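Binness Flowers: news from the workroom

Our winter arranging classes are full, so we have added a second group in June. Bookings open this week and there are 2 sessions to choose from, morning or afternoon. Both cover the same hand-tied bouquet.

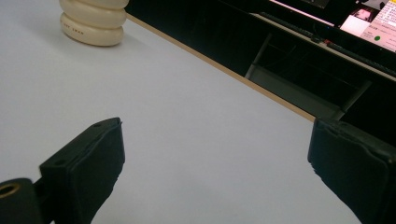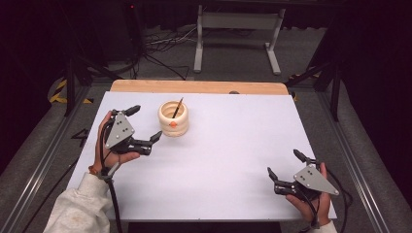 The fee stays at £100 and includes all flowers, foliage and wrapping. Please bring your own snips if you have a pair you like. We can lend you some if not.

Tavion Pettigrew will be teaching both groups. He has looked after our wedding orders at Hurnness for several years and will spend the last half hour on buttonholes, which people kept asking for after the previous course. Wear something you don't mind getting stained, especially if we are using lilies.

A note for wedding customers: our minimum order for full venue flowers is now £800. Orders already confirmed are held at the old price. Smaller orders, such as bouquets and buttonholes only, can still be collected from the shop with no minimum.

The Hurnness shop will close at lunchtime on New Year's Eve and reopen after the bank holiday. Messages left while we are shut will be answered in the order they came in. If you are waiting for a vase from the Torex range, the delivery is late and we will ring you when it arrives.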